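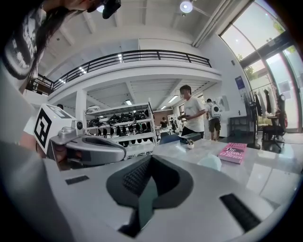

Nyanda Rainfall Diaries, version 7

Daily rainfall readings copied from household notebooks in three towns: Plarcombe, Trarnthorpe and Fandham. There are 3,723 rows in one CSV file. Please read the limits before you plot anything.

What's in it

date – as written in the notebook
town – one of the three
mm – rainfall in millimetres, converted from inches where needed
note – whatever the diarist wrote beside the figure, spelling left alone

Known problems

Backyard gauges are not weather stations. One Fandham gauge sat under a gum tree for 16 years, and its totals run low in every season. I have left them in, flagged, and I would not average them with anything.

A blank could mean a dry day or a day when the diarist was away. Earlier versions filled blanks with zero. I think that was wrong, and 389 of those zeros have been turned back into blanks.

Monday readings in Trarnthorpe look heavy. I suspect weekend rain was tipped out in one go, though I can't prove it.

Uses

Fine for local history, or for checking whether the flood your uncle talks about left any trace. Poor for climate trends. People keep asking about trends, and the answer is still no.

Changes

The Plarcombe notebooks were rechecked in March. Two pages remain unreadable and I haven't guessed at them.

Licence

Free to reuse with credit. If you correct a row, send the notebook page too.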